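4.2 Equipment selection and budget

We started from the task list and worked backwards to the money. The task list was desk work: boards, drawers, file organizers, flat plastic sheets. Small stuff, light stuff, two hands needed for a fair part of it. Budget was fixed before any of the authors joined, and it had to cover arms, enclosure, spares and one year of consumables. It did not cover floor space or staff time, and those turned out to matter more than we had planned for (see 4.4).

Three configurations were compared on paper. One larger arm on a pedestal. One larger arm with a second small arm added the year after. Two small arms from the start, in a shared enclosure. The first was cheapest per kilogram of payload, but payload was never the constraint. The second looked safe to the finance office, but it meant buying the enclosure twice or buying one that was too big for the first year. We went with the third.

Quotes came in from Griltbridge and Welton for the arms, and from Prellmont for the framing. Griltbridge quoted a complete pair with controller and cabling. Welton quoted per joint, which made the total look lower until brackets and power supplies were added in. After adding them the difference was small, and lead time decided it: Griltbridge could deliver before December. We should of asked both for a spare-parts price list at the same stage. We only asked Griltbridge, and only after signing.

The station as it stands during desk-object work is shown in Figure 5. Bases are set into a front panel, so the tabletop itself stays free for objects and the arms can be unbolted from the operator side. Walls are plain white on three sides. That was a budget line too – a small one, but it got argued over for longer than the controllers did.
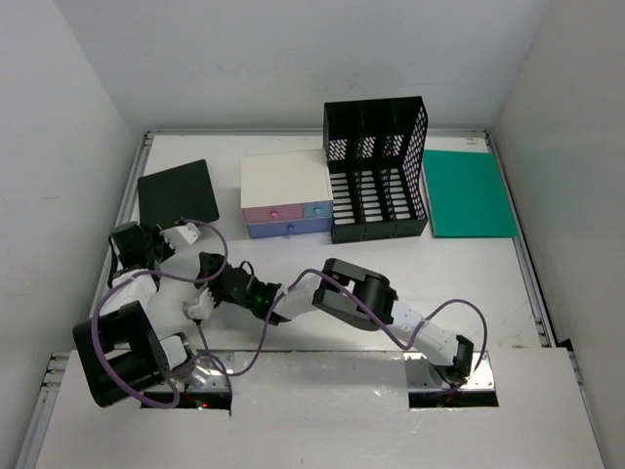

Figure 5. Two-arm station with desk objects: board, drawer unit, file organizer and teal-green sheet. Arms mounted in cutouts in the front panel.

Cabling deserves a note for anybody writing a similar plan. On both arms the purple cable runs outside the links, with slack at the joints. Internal routing was offered as an option and we declined it on cost. External cable is easy to inspect and cheap to replace. It also needs room, and room has to be planned: our clearance figures in the first draft of the layout were for bare arms, no cable. Layout had to be redrawn once. Plan for the loop, and for the arm inside the loop.

Objects were bought seperately, from ordinary office suppliers, and charged to consumables. This is worth stating because the reviewers of our first proposal wanted them listed as equipment. They are not equipment. A drawer unit with small knobs gets pulled, tipped and pushed all day and will be replaced. We set aside 700 euros per year for objects of this kind. Selection followed use: drawers for pulling and closing, upright compartments for inserting and removing, flat sheets for edge pick-up. Strong color differences were prefered where two parts of the same object had to be told apart, as with the drawers.

Grippers were the one line where we overspent. The original plan allowed a single set per arm. Flat items are hard on fingers – the finger has to go in low and near the edge, and contact with the tabletop is close to unavoidable while a task is being set up. We moved money from framing to fingers and now hold 2 spare sets per arm. In a new budget we would enter fingers as a consumable from day one, in the same line as the objects.

Status lights came with the arms and were not in our requirements. We would put them in now. Operators use them constantly, more than the screen, and an enclosure design that hides them should be rejected at the drawing stage. Same for the mounting plates: leave them reachable. An early Prellmont drawing put a cover strip over both cutouts. It looked neat, and it would have meant taking the strip off for every base check. Removed from the order, small credit received.

4.3 Replacement schedule

We budget over five years for arms and framing and over 12 months for everything that touches an object. Joints are treated as a pool across both arms, not assigned to left or right. This keeps the spares count down but requires that both arms stay on the same revision, so upgrades are bought in pairs or not at all. Finance did not like this. A single-arm upgrade looks like half the price and isn't, once the spares are counted.

The Kjærgaard costing sheet was used for depreciation, with one change: setup labor is entered as its own row. In the original it sits inside the purchase price and disappears after year one. Ours recurs whenever the object set changes. Clearing the table, placing a new set, checking reach for both arms, marking positions. About half a day per change for one trained person, longer if reach fails on one side and the objects have to be shifted inward.

Reach should be checked before the rails are ordered. The two arms share the middle of the table and either one can cross it, so the useful area is smaller than the sum of the two envelopes. Table width was picked from the envelopes alone in our first plan. Corrected in the second, and the framing quote went down as a result.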